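Kategorie: Haus & Werkstatt » Sicherheit » Checklisten

Jahresprüfung Gemeinschaftswerkstatt Wudby: Checkliste mit Bemerkungen

Geprüft im Juli von Jozefína Kopecký, Beginn 8:30 Uhr. Mit dabei war Wiremu Fairweather für die elektrischen Punkte.

Deutsch ist nicht meine Muttersprache, ich bitte um Nachsicht bei den Fachwörtern. Wo ich unsicher war, habe ich lieber einen ganzen Satz geschrieben als nur ein Kreuz gemacht. Die Buchstaben bedeuten: O = in Ordnung, M = Mangel, N = nachprüfen.

1. Fluchtwege und Türen

1.1 Haupttür öffnet nach außen, ohne Schlüssel: O
1.2 Hintertür frei zugänglich: M
Bemerkung: Vor der Tür stand ein Stapel Holzplatten. Wir haben ihn am selben Vormittag weggeräumt. Ich möchte, dass dort eine Markierung auf den Boden kommt, denn der Stapel stand schon bei der letzten Prüfung an diesem Platz.
1.3 Beleuchtetes Zeichen über der Hintertür: O
1.4 Breite des Ganges zwischen den Werkbänken: O

2. Brandschutz

2.1 Feuerlöscher am Eingang, Prüfplakette gültig: O
2.2 Feuerlöscher bei der Lackierecke: N
Bemerkung: Die Plakette ist verschmiert, das Datum kann man nicht lesen. Die Nummer auf dem Gerät endet mit 253. Ingegerd Hellström sucht den Beleg im Ordner. Wenn er nicht gefunden wird, müssen wir neu prüfen lassen.
2.3 Löschdecke in der roten Tasche: O
2.4 Behälter für ölige Lappen mit selbstschließendem Deckel: M
Bemerkung: Der Deckel bleibt offen stehen, wenn man ihn ganz nach hinten drückt. Die Feder ist ausgeleiert. Bis zum Austausch bitte den Deckel mit der Hand schließen, auch wenn man nur kurz weggeht.
2.5 Rauchmelder, Testknopf gedrückt: O
Im Lager war der Ton leiser als in der Halle, aber gut hörbar bei geschlossener Tür.

3. Elektrik

3.1 Fehlerstromschutzschalter, Auslösung mit Prüftaste: O
Der Schalter löst mit einem Nennfehlerstrom von 30 mA aus. Die Prüftaste hat Wiremu zweimal gedrückt, beide Male ohne Verzögerung.
3.2 Verlängerungskabel, Mantel und Stecker: M
Bemerkung: Kabel Nummer 17 hat einen Riss nahe am Stecker. Es war mit Klebeband umwickelt. Klebeband ist keine Reparatur! Das Kabel ist aussortiert und liegt im Büro, nicht mehr benutzen.
3.3 Not-Aus an der Kreissäge: O
3.4 Not-Aus an der Standbohrmaschine: O
3.5 Steckdosenleisten nicht hintereinander gesteckt: M
Bemerkung: Unter der langen Werkbank waren zwei Leisten verbunden, daran der Wasserkocher und ein Ladegerät. Getrennt. Der Wasserkocher gehört in die Küche.

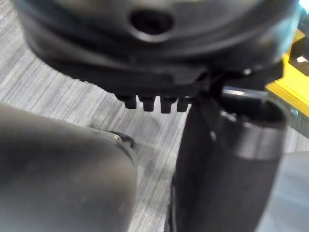
Zu Punkt 3.5 hat Wiremu noch vorgeschlagen, an der langen Werkbank eine feste Steckdose zu setzen. Das finde ich vernünftig, aber es muss eine Fachfirma machen. Ein Angebot von Rivero ist angefragt.

4. Leitern und Regale

4.1 Stehleiter, Spreizsicherung beidseitig: O
4.2 Anlegeleiter, Füße: M
Bemerkung: Ein Gummifuß fehlt. Die Leiter ist gesperrt und mit einem Zettel versehen. Den Zettel bitte nicht abnehmen, bevor der neue Fuß montiert ist.
4.3 Schwerlastregal an der Wand verschraubt: O
4.4 Schwere Teile unten gelagert: N
Bemerkung: Zum größten Teil ja. Auf dem oberen Brett liegt aber noch der alte Schraubstock. Elsie Bramwell und ich konnten ihn zu zweit nicht sicher herunterheben, darum haben wir es gelassen.

5. Erste Hilfe

5.1 Verbandkasten vollständig: M
Bemerkung: Die großen Pflaster sind aus, und eine Packung Kompressen war abgelaufen. Nachbestellt.
5.2 Augenspülflasche, Haltbarkeit: O
5.3 Notrufnummern gut lesbar am Telefon: O
5.4 Verbandbuch liegt bereit: O
Bitte auch kleine Schnitte eintragen. Seit dem Winter steht dort kein einziger Eintrag, und das kann ich schwer glauben.

6. Offene Punkte und Zuständige

Feder am Lappenbehälter: Jamie Cropper
Beleg Feuerlöscher Lackierecke: Ingegerd Hellström
Gummifuß Leiter: Elsie Bramwell
Schraubstock vom Regal: Wiremu Fairweather, mit Hebehilfe
Bodenmarkierung Hintertür: mache ich selbst

Die nächste volle Prüfung ist nach spätestens 365 Tagen fällig. Die Punkte mit M und N sehe ich mir vorher noch einmal an. Wer etwas erledigt hat, schreibt es bitte mit Kürzel in die Liste neben der Bürotür.

J. Kopecký

3 Kommentare · 17-mal geteilt

Ähnliche Beiträge
Leitern richtig lagern im Winter
Was gehört in den Verbandkasten?
Ölige Lappen: die unterschätzte Gefahr
Werkstattordnung Wudby, neue Fassung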